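Projects > Shared Handling > Progress reports

Safe Handling Rules for Two-Arm Work: second progress report to the Habte Fund
Posted Jun 25, 2023

This report covers the second stage of the Stenisia project at our Sumcombe site. The grant pays for a written set of working rules for people who share a room with robot arms doing household tasks. Draft 2 of the rules is finished and has been in daily use through June.

The first draft had 30 rules. Staff told us it was too long to keep in mind during a shift, and several rules said nearly the same thing. We merged those and moved anything about maintenance into a separate sheet. What remains fits on one page and is posted by the door of the work area.

The main change is to the section on soft goods. Our early rules were written for cups, boxes and other hard objects. Bags and clothing behave differently. Fabric folds under a finger pad, straps catch, and a small metal pull can slip between the pads. The draft now says that loose straps are to be tucked away before a run begins, that no one holds a bag steady by hand while the arms are powered, and that the operator stops both arms before freeing a snagged item.
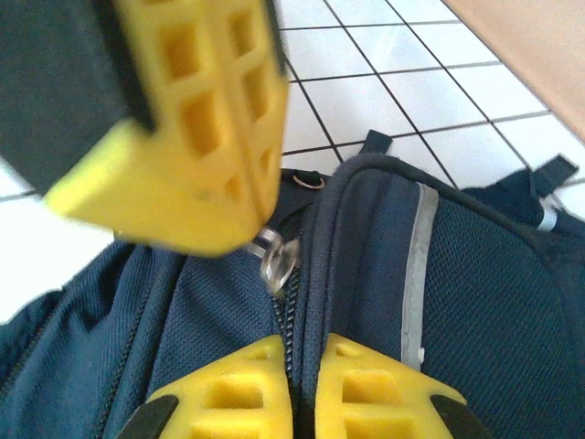
We also set a rule for when two grippers work on the same item. One is named as the holding side and the other as the working side, and the operator says which is which out loud before starting. If the roles need to change, the operator backs both arms off first. This slows the work down a little. The operators have asked to keep it anyway, as it makes it easier for a second person to follow what is going on.

Floor work has its own short section now. Items placed on the floor are harder to see from the control desk and easier to trip over, so the walkway is closed while a run is under way. We have not settled how to mark the closed area. Tape lifts off the tiles at the corners, and the portable barriers we borrowed from Hasley are too wide for the space.

Spending is on plan. We have $800 left in the printing and signage line and would like to move it to training time, with your approval. No other changes to the budget are requested.

Next stage:
- try the rules with 6 new operators
- finish the maintenance sheet
- choose a floor marking
- send Draft 3 to Habte for comment

One item is behind schedule. The near-miss form was to be ready with this draft, but the wording on what counts as a near miss is still being worked out with the Hasley site. We will send it separately once both sites have agreed.

0 comments | 2 shares
Contact the Stenisia project office | © 2023 Stenisia | Back to top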